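Vusum Home Help
Print this page | E-mail this page
Reading time: 2 minutes
Posted in: Vacancies – Jekcombe and district
23 August 2024

Bedroom tidying and packing assistant (part-time)

We are looking for two people to join our home tidying service in Jekcombe. The work is mostly in bedrooms and small flats, where the bed, the table and the floor have all become places to put things down. You will sort what is there, bag the rubbish, fold the bedding and leave the surfaces clean.

A normal visit lasts 60 minutes and you will always work with a colleague. Most of our customers are renting one room and have the bed and a small table close together, so you need to be comfortable working in a tight space and putting things back where they came from.

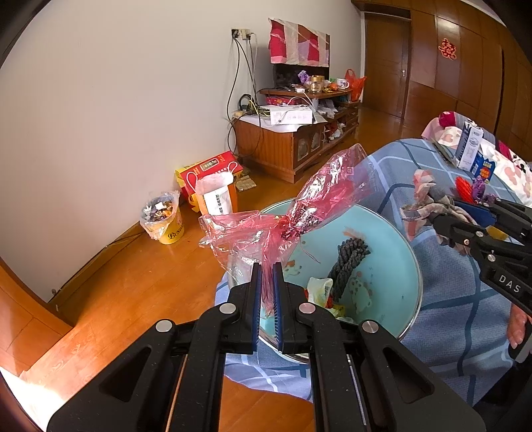 Duties include:

- knotting and removing carrier bags and wrappers
- wiping marks and dried spills off table tops
- winding up rope, yarn and cord and storing it by type
- rolling or folding blankets, covers and spare bedding
- standing cartons and packets upright on a shelf or in a box
- asking the customer before anything with writing on it is thrown away

The last point matters. Delivery bags often have a name or an order code printed on them, and some people want to keep these until a return has gone through. If in doubt, put it to one side.

You do not need experience. You do need to be on time, able to bend and lift light boxes, and willing to follow the customer's wishes even if you would arrange the room differently yourself. Cloths, gloves and bin liners are supplied. Please bring flat shoes.

We started the Jekcombe round in May and have nearly 60 regular addresses. Pay is monthly and travel between visits is paid. Shifts are mornings or afternoons – tell us which you prefer when you apply.

To apply, write a few lines about yourself and any cleaning, packing or shop work you have done, at home or for an employer. Send it to Lenka Šimek at the Vusum office, or hand it in at the front desk. Please include a telephone number. We will invite applicants to a short trial visit, also paid, before making an offer.

Tags: cleaning and housekeeping, part-time, no experience needed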